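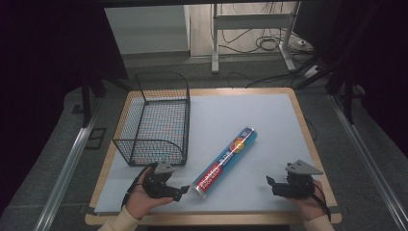 May, quarter to six in the morning

Awake again before the alarm, and since I'm up I may as well put down what I think of the sleep course while I still have the bad temper to do it properly.

I have now done two weeks of the Ullaletti method. The welcome letter said I would notice "a softening" by the end of the first week. I have noticed that I am 407 dollars poorer and that I own a sleep mask filled with flax seed, which leaks. I found a seed in my ear on the way to work. If that's the softening, fine, I've had it.

The theory goes like this. You don't sleep badly on account of coffee, or your age, or a neighbor who starts his truck at five. You sleep badly on account of "residue," and residue is whatever was left unsaid during the day. So you sit on the edge of the bed for ten minutes and say it. Out loud. I did this the first night and felt like a complete idiot, and then I thought of more things I was annoyed about, and then it was one in the morning. I wrote to the help address and the answer came back very fast, which made me suspicious in itself. They said that feeling worse was a sign of movement. I asked what feeling better would be a sign of. That also turned out to be a sign of movement.

I have been trying to think of a result they would accept as a failure. I can't come up with one. If I sleep, the method worked. If I don't, I'm resisting. If I quit, I wasn't ready. My dentist has never told me I wasn't ready for a filling.

To be fair to it (I promised myself I would be fair, at least on paper) the part about getting up at the same hour every day is sensible. It is also printed on the free leaflet in the waiting room at the clinic in Ocampo, where I picked one up last fall and used it to write down a phone number. I dug it out last night and compared the two. Fixed hour, dark room, no screens, no big meal late. All four are in module three of the course, with nicer type and a drawing of a moon. 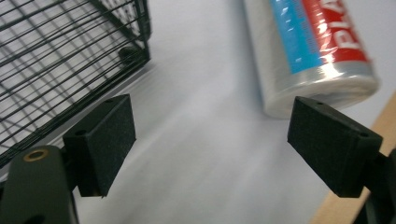 The module I object to most is number five, the breathing one. You are supposed to picture the pause between the breath going out and the breath coming in as a space, and to "rest in it," and each day you get a longer space to rest in. I lay there trying to picture a space and got nowhere, so I borrowed one: two black blocks facing each other with a wide gap of pale nothing in the middle. That did all right for a minute or so. Then I started wondering what the blocks were for, and whether they were the same size, and I was wider awake than when I'd started. The recorded voice told me I was doing beautifully. The recorded voice has no way of knowing that.

I looked up where the numbers come from. The sales page says 1170 people took part in a study and that most of them "reported deeper rest." I went looking for the study and what I found was a survey, sent by the company to its own customers, with one question in it about rest and the rest of it about whether they'd recommend the course to a friend. No word on how many were sent the survey and threw it out. I'd have thrown it out. There was no group that just went to bed at the same time every night and was left alone, and that's the group I'd want to hear from.

I said some of this at lunch at Devov and got the look. Two of them at the table have taken the course and swear by it. One sleeps eight hours now. She also left the night shift in March, and when I brought that up she said the method had given her the courage to ask. I had no reply ready. I've thought of several since, all between two and four in the morning, and under the rules I suppose I should have said them to the bedroom wall.

There is a second level, naturally. It's held over a weekend at Ovside, by the lake, and costs 600 dollars with meals but without the room. I know Ovside. We went when I was a kid and the frogs kept the entire campground up all night. I would like to see anyone rest in the space between two frogs. 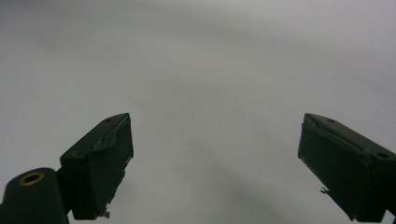 What bothers me more than the money is that I did the exercises. I could have laughed at the letter and put it in the recycling, and I didn't, I sat on the edge of the bed like a good student and told the lamp I was sick of my commute. I was tired enough to try it. I expect most people who sign up are that tired, and I expect the company knows it, because the sales page is set up to be read at three in the morning: dark background, big print, one button.

My sleep log, for the record. I have kept it on plain paper instead of in their app, which wanted my location. First week, bad. Second week, bad with one good night, and the good night was the one after I'd hauled the old dresser down to the garage by myself and had a sore back. No talking, no breathing. I fell over and that was it until morning. I haven't reported this to the help address. They would find a way to take credit for the dresser.

Plan from here. Keep the fixed hour, because it's free. Drop the residue. Sew up the mask or throw it out. Ask for the money back before the thirty days are up, and keep a copy of whatever they answer, since I want to see which kind of movement that is.

The truck next door just started. Ten past six, so he's late. I'm going to make coffee.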